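Le village de Hemby attendait le retour de sa source depuis l'an 2000, et Mockus prétendait l'avoir entendue sous sa cave.

Je n'y croyais pas. Mockus entendait beaucoup de choses, surtout en avril, quand il fallait voter les crédits de la mairie. Il avait déjà entendu un loup, puis une fuite de gaz. Le loup avait coûté une clôture.

On descendit quand même, à 2 heures du matin, parce que la source, selon lui, ne parlait que la nuit. Treize marches, une ampoule, des cageots de pommes qui sentaient le cidre. Il colla l'oreille au mur et leva un doigt. J'écoutai aussi. J'entendis mon propre sang, et peut-être le congélateur de l'étage.

« Alors ? » dit-il.

Je répondis que c'était humide. Il prit cela pour un aveu et remonta faire du café. Dans sa cuisine, il m'expliqua le débit, la pente, la future fontaine sur la place, avec un banc. Je demandai qui paierait le banc.

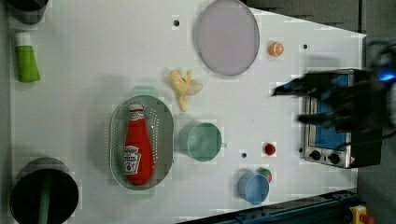

Roxana Dinu trouvait que j'avais tort de rire, que sa grand-mère avait bu de cette eau et qu'une source ne meurt pas, elle se déplace. Je lui demandai si la grand-mère avait aussi connu le loup. Elle haussa les épaules et dit qu'à Laltent, deux vallées plus loin, on avait creusé sans y croire non plus.

À Laltent, autant que je sache, on avait surtout trouvé une canalisation.

Mockus loua tout de même une foreuse. Le matin des travaux, la moitié du village se tenait dans sa cour, les mains dans les poches. J'étais venu pour le voir se tromper, et j'avais pris une bouteille vide dans ma sacoche, une petite, qui ne tenait pas de place.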